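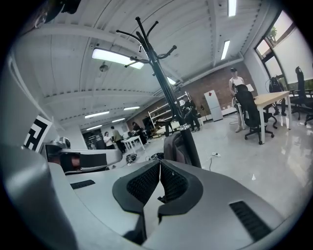
**Fledlow to open 11 refitted guest houses in Tuvermont this September**

TUVERMONT, Friday, June 6, 2025 — Fledlow, the small-hotel operator, will open 11 refitted guest houses in Tuvermont in September. The houses were bought from three separate owners over the past two years and will be run as one group, with a single booking line and one set of prices.

Between them the houses will offer 500 beds. Most are on the streets between the station and the harbour, and two are on the hill road above the old school. All of them have traded as guest houses before, and none has been extended as part of the work.

The refit covers heating, wiring, bathrooms, windows and furniture. Building work was carried out by Thampi, which also fitted new fire doors and replaced the roofs on four of the houses. Work inside the last two is due to finish before the end of the summer.

Rooms have been planned for guests who stay for several nights or longer, among them hospital visitors, contract workers and families between homes. Each house will have a shared kitchen, a laundry room and a place to leave bicycles under cover. Breakfast will be served in five of the houses and will be open to guests staying in any of the others.

Fledlow asked former guests what they had missed most in rented rooms. The answers were mostly about small things: hooks and hangers, a decent reading light, a table large enough to eat at, and somewhere to put wet boots. The furniture list was changed as a result, and fitted wardrobes were dropped in the smaller rooms in favour of free-standing pieces.
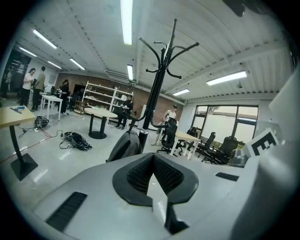

*A black metal coat rack with curved hooks.*

Bookings will be handled through Dokix, the reservation system Fledlow already uses at its other sites. Guests will be able to book by telephone or online, and can pay by the night, the week or the month. A stay of one month in a single room will cost £1125, with heating, water and internet access included. There is no booking fee. A deposit is taken for stays of a week or more and is returned on departure, less the cost of any damage.

The group will create 25 permanent jobs, covering housekeeping, reception, maintenance and kitchen work. Posts will be advertised locally first, and staff who worked for the previous owners will be invited to apply. Training starts in the weeks before opening.

Parking is limited in this part of Tuvermont. Six of the houses have no parking of their own, and guests arriving by car should ask about spaces when they book.

Neighbours of the two unfinished houses will receive a letter with the remaining delivery dates. Deliveries will be made on weekdays only, and skips will be removed from the street before the houses open.

**About Fledlow**

Fledlow runs guest houses and small hotels for short and medium stays. Its head office is in Tuvermont.

**Notes to editors**

- Press visits to finished houses can be arranged through the Fledlow press office.
- Floor plans and a full price list are available on request.

ENDS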